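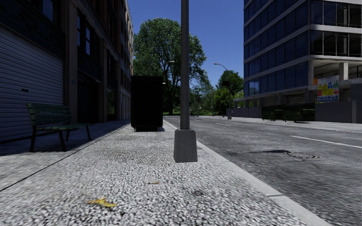
Ticket 3802
Subject: Cart stops on practice street, operator has to take over every run
Product: Fustach route simulator, Rulitz cart software
Site: Zidlow parcel depot, operator room
Opened by: Els Vermeulen
Assigned to: Yiğit Canpolat
Priority: Normal, raised to High
Status: Closed, one item moved to a new ticket
Opened: Oct 16, 2024

Els Vermeulen
On the practice street with the brick building on the left and the construction site across the road, the cart stops on the sidewalk before it gets to the lamp post and asks for an operator. We clear it by hand, it rolls forward a bit and asks again. It happens on every run. Other practice streets are fine.

We use this street to sign people off. A trainee has to finish a full run with no more than 3 takeovers, and right now the stops use those up before the tree. I have two former walkers who can't be signed off until this is sorted, and they are on reduced hours until they are.

Yiğit Canpolat
Thanks. Which build, and does it happen with the trainee's hands off the controls?

Els Vermeulen
Build from June. Yes, hands off. I watched one run where the operator touched nothing at all.

Yiğit Canpolat
Reproduced here. The log shows two separate reasons for stopping.

First stop: "low object in path". The position matches the curled yellow leaf near the start of the run. The smaller leaf past it gives the same message if you clear the first one.

Second stop: "path too narrow". This one comes up at the lamp post. The planner is treating the concrete base and the tall black box behind it as one obstacle, and it also keeps a wide margin from the bench. What's left between them is under the limit.

Could you turn off loose debris on your side (Scenario, Ground, Debris) and run it again?

Els Vermeulen
Done. First stop is gone. Second one is still there. I would like the leaves back on before we sign anybody off, though. The real sidewalks have leaves on them.

Muammer Tekin
I'm one of the trainees Els mentioned. I walked parcels for the depot before the carts, so I'll add what I can.

A person on foot would go between the bench and the post without slowing down. If somebody was sitting on the bench you'd say excuse me. The cart won't go unless it has the full margin on both sides, and then it's my screen that lights up. When I approve it I'm the one on record as having overridden a clearance warning. In training that counts against me. I'd like to know if it will on a live shift too.

Also, the shadow beside the manhole cover on the road was flagged as a surface hazard on one of my runs. The cart wasn't on the road, so it did nothing, but the alert still had to be acknowledged.

Yiğit Canpolat
Muammer, that's useful. The shadow alert is a known problem in the June build. Alerts for areas outside the planned path should be logged silently.

On the margin: the bench is tagged as "occupied seating" in the scenario file, so the cart leaves room for legs. The bench has no person on it. Somebody picked the wrong tag when the street was built. I've changed it to "street furniture" and split the lamp base and the black box into two objects.

Test results with the new scenario file:
Debris off: no stops.
Debris on: one stop, at the first leaf.
Bench tag put back to the old value: stops at the lamp post again, so that was the cause.

Yiğit Canpolat
Leaf fix: minimum object height was set to 3 mm by mistake in this scenario. The live carts use the depot's own value. I've copied that value over. Ran it again with debris on, no stops.

To install: close the simulator, Scenarios, Update from server, restart. Training records are kept.

Els Vermeulen
Updated all the desks. Both trainees finished the run, no takeovers from the cart side. Muammer is signed off.

Could the failed attempts from before the fix be removed from their records? They show as operator faults and the records go to payroll.

Yiğit Canpolat
I can't delete attempts, but I can mark them as software fault so they don't count. Done for both.

Dagný Norðdahl
Operations here. On Muammer's question about live shifts: a clearance override is recorded with the operator's name. It isn't used in performance reviews unless there is contact or damage. That wasn't written down anywhere the operators could read it, so I've added it to the desk handbook. Any walker moving to the operator room keeps full hours during training from now on, including when the simulator is down. The reduced hours for the two people here will be made up on the next pay.

Muammer Tekin
Read it, thanks. Still getting the shadow alert by the manhole.

Yiğit Canpolat
Confirmed, it needs a software change and can't be fixed in the scenario file. Moved to a new ticket and added you and Els as watchers. Until then, acknowledge it and carry on. Closing this one.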